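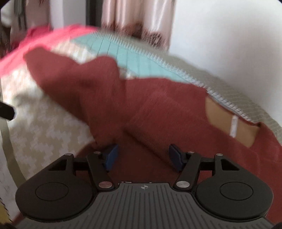

Damir Đorđević wants it on record that a dumpling is not a street food unless you can eat it standing up, with one hand, in the rain. He has asked that this go at the top of the file, and after two rounds of email it was easier to agree.

Vusodov Street Menu Notes
Version of 2025-12-20

What you get

A table of 800 dishes sold from food trucks, carts and market stalls, copied from menus and typed up by hand. One row per dish per vendor. If two trucks sell the same fried pickle under different names, you get two rows and the small pleasure of finding that out for yourself.

The dishes come from 189 vendors. Some gave us a full menu, some gave us a chalkboard, and one, Kekmont, gave us a speech and a napkin. The napkin is in the data. The speech was mostly on the subject of mustard.

Files

menus.csv - the main table
vendors.csv - vendor name, type of setup, months open
words.txt - menu words we normalized, with the old spellings
notes.txt - complaints, arguments, one recipe for slaw

Columns in menus.csv

dish: the name as the vendor wrote it, capital letters and all. "LOADED!!!" keeps its exclamation points.
vendor: matches the name in vendors.csv.
main_item: one word, picked by us. Corn dogs are filed under sausage. We have heard your objections.
cooking: fried, grilled, steamed, baked, cold or unclear. Unclear is used more than we would like.
heat: the vendor's own spice rating, on whatever scale the vendor had in mind. Please don't average this column. Hajdu rates everything a 10, including the lemonade.
price: in dollars, before tax. Blank when the menu said "ask."
sauce: free text. Very free.

How it was put together

Danang Kwok typed the first 100 rows and set the rules, then changed the rules, then retyped the first 100 rows. The rest followed the second set. Each row was read back against the menu by a different person from the one who typed it. Where the two disagreed, the menu won, except where the menu had been left near the fryer and couldn't be read.

Prices were checked again in November. Seasonal vendors had mostly closed by then, so their prices are the summer ones and probably too cheerful.

Known problems

Stiltus appears twice in vendors.csv, once as a truck and once as a cart. They are the same people. They insist the menus have nothing in common, and apart from the fries, the wraps and the drinks, they are right.

"House sauce" shows up all over the sauce column and means something different each time. We tried sorting it by color and gave up.

Vegetarian dishes aren't marked. Several menus use a little green leaf, but on one it turned out to mean "comes with lettuce."

Good uses

Looking at how menus name things, comparing prices between carts and trucks, settling bets. A reader has used it to plan lunch, which we can't recommend - opening hours aren't included.

Bad uses

Anything to do with allergies. Ingredients are only listed when the vendor felt like it. Ask at the window.

Changes

Fixed a taco priced at the cost of a used car. Merged "kabob," "kebab" and "kebob" in words.txt, left the originals alone in menus.csv. Moved the dumpling question from notes.txt to the top of this file, see above.

Corrections are welcome, with a copy of the menu if you have one. Napkins accepted.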